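Scam Spotters wanted: join our winter reading panel

Do you get those texts about a parcel you never ordered? Emails from a bank you've never banked with? A phone call from a very polite man who is terribly worried about your broadband? Then we would love to hear from you!

Lirnuvum is a small research group that studies how fake messages are written and why some of them work so well on busy, sensible people. We are looking for 52 adults to join a reading panel that starts in December and runs for five weeks. You don't need to know anything about computers. If you can open an email and you have opinions about it, you're the sort of person we're after.

What you would be doing

Each week we send you a booklet of messages, on paper or by email, whichever you like. Some are real messages sent by shops, councils, surgeries and delivery firms. Others are scams that members of the public have passed on to us, with the links taken out so they can't do any harm. You read them at home in your own time, mark each one as real, fake or not sure, and write a line or two on what made you think so. "The greeting felt wrong" is a perfectly good answer. So is "my sister would have fallen for this".

Most people finish a booklet in one sitting with a cup of tea, but plenty do it in bits (on the bus, in the bath, during the adverts) and that suits us very well, as it's how most of us read our messages anyway.

There is also one group chat by phone or video at the end, held at 7.30 in the evening, where we go through the messages that split the panel. These chats are great fun. Last winter we spent most of one arguing over a single text about a missed boiler service, and it was a real one all along.

Who can take part

Anyone aged 18 or over who lives in the UK and reads English comfortably. We especially want to hear from:

People who have lost money or details to a scam
People who look after the post, bills or online accounts of a parent or neighbour
People who read English as a second language
People who mostly use their phone and hardly ever touch a computer

If you work in online security or for a bank's fraud team, please don't apply this time. You know too much! We run a separate panel for trade readers in the spring.

What you get

We pay a £5 shopping voucher for every booklet you send back, and another for the group chat. You may stop at any point and keep whatever you have earned. Everyone also gets a copy of the finished guide, which we are putting together with Handeo, the advice line that first gave us the idea. It will go out free to 3,000 homes, and your remarks (without your name, unless you want it there) will be all the way through it.

Your details

We ask for your name, a postal or email address and a rough age band. We will never ask for your bank details, a password, a copy of your passport or a payment of any kind, at any stage. If somebody claiming to be from Lirnuvum does ask, please don't reply, and let us know so that we can warn the others. Vouchers are sent as a printed card in the post, so there is no link to click.

Your booklets are kept under a number, apart from your name, on a system called Trurkine which only the panel team can open. We delete your contact details when the guide is printed.
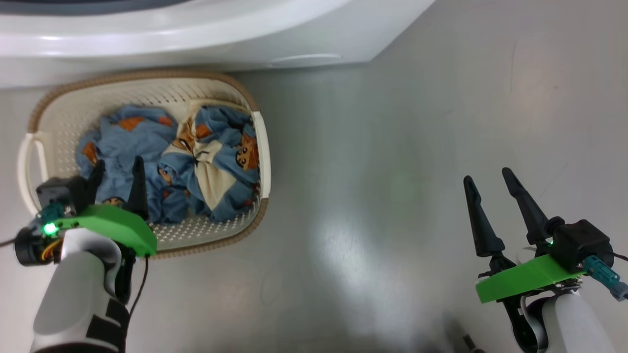
A word about being wrong: you will be. Everybody on the team has been caught out by at least one message in the booklets, including the person who chose them. We don't send out scores, and we won't tell you which messages you missed unless you ask. What we need are honest first reactions, so please don't look anything up before you have filled in the page.

How to apply

Write to Marius Mihăilă, panel organiser, by email or letter, and tell him in a few lines who you are and the last odd message you received. Please describe it in your own words and don't forward it. If you'd sooner talk, ask for a call and he will agree a time with you first, so you'll know who is ringing.

Large print booklets are available, and so is an audio version read by Esteban, our sound editor, who does a marvellous fake bank manager. Just say which you need when you write.

Couples and housemates may both apply, but please fill in your booklets separately and save the arguing for the group chat.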